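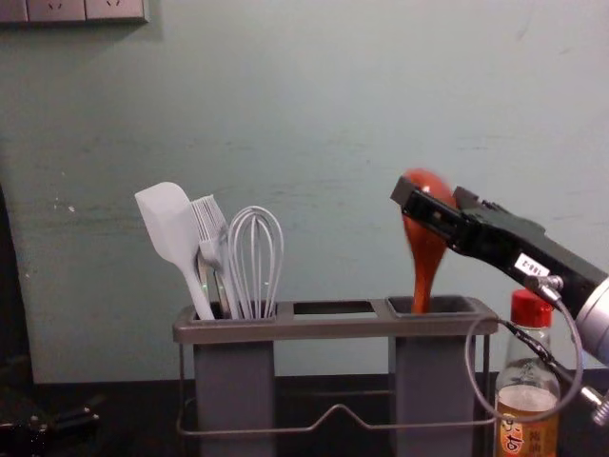 Station 2, utensil rack: gripper on the orange-red spoon, over the right cup.

Services Training Checklists Contact
Stenell > Checklists > Kitchen stations > Utensil rack

Kitchen station inspection, utensil rack and counter
Site: Nondau test kitchen
Inspector: Gianni Testa
Month: June
Marks used: OK / Watch / Repair / Not checked

Please read the comment together with the mark. A mark of OK means only that I found no reason to stop the work. It does not mean the machine can do the chore alone.

1. Before power

1.1 Emergency stop can be reached from both sides of the counter. OK
Comment: I pressed it from each side. The button on the window side is a little stiff, but it works.

1.2 Floor dry, no bags or boxes within reach of the arms. OK

1.3 Both arms at rest before a person puts hands on the counter. Watch
Comment: The left arm rests very low. It is black and the counter is dark, so a person who comes in from the bright corridor may not notice it. I ask for a strip of light tape on it.

2. Wall and sockets

2.1 Socket plates fixed and not cracked. OK
Comment: The building is from 1963 but the wiring was renewed. I tested with the plug tester, all good.

2.2 Wall surface behind the rack. Watch
Comment: There are dark horizontal scuffs and small white chips in the paint. I could not learn how old they are. Please mark their ends with pencil, then at the next inspection we will know if they grow.

3. Rack and utensils

3.1 Rack stands firm, legs do not slide when pushed by hand. OK

3.2 Cups sit fully in the frame. OK
Comment: A cup is in the left opening and another in the right. The middle opening has no cup. For the spoon task this is a risk, because if the arm lets go too early the spoon can fall through between them. The task sheet from Potgieter should say if the middle cup is required. It does not say.

3.3 Utensils free of cracks and sharp edges. OK
Comment: Spatula, brush and whisk are together in the left cup. The spatula blade covers a part of the brush. A person separates them without thinking. For a machine I consider this harder than the spoon, and I would like to see it in the test plan, also if the result is bad.

3.4 Bottles and glass away from the working area. Repair
Comment: The bottle with the red cap stands right beside the rack, and the cable loop passes in front of it. Move it to the shelf before the next run.

4. Gripper and cable

4.1 Finger pads complete, no loose pieces. OK

4.2 Label on gripper readable. Watch
Comment: I read it as 188-2, but it is upside down when the arm is at the rack. Put a second label on the other side.

4.3 Connectors tight. OK

4.4 Cable has enough length and does not catch. Repair
Comment: The loop under the arm is too large. It hangs over the right end of the rack. Use two more clips. Allisow has delivered a bag of them already, it is in the second drawer.

5. Can the machine do the chore?

This part is my opinion and Stenell asked me to include it.

5.1 Take one spoon from a cup and put it back. Yes, with a person present.
Comment: The log gives 400 attempts and 6 dropped spoons. I find this acceptable for a spoon like this. I would not accept it for a knife.

5.2 Put away all utensils after washing. Not yet.
Comment: The log has only single utensils in it. Mixed and wet utensils were never tried. I suggest 2000 attempts with mixed utensils before anybody writes "unattended" in a brochure.

5.3 Wipe the counter under the rack. Not checked
Comment: There was no cloth at the station.

Open points for Nondau: 3.4 and 4.4 before the next run. 1.3, 2.2 and 4.2 can wait for the next inspection. For 3.2 I need an answer from Potgieter in writing.

G. Testa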